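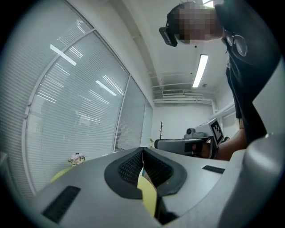 Gripper's-eye view of the second gripper and its marker block, blinds down.

Day two with the hand-held grippers and I'm already picking favorites! I swapped the Vanitz pads for the mesh-textured ones from Hevby, and they hang on to a pen so much better (the old ones let go 4 times out of 11, grr). The fisheye is growing on me too, although the ceiling lights bouncing off the glass still bug me. Next up is cups, and then I want to try the softer springs Aisling sent over.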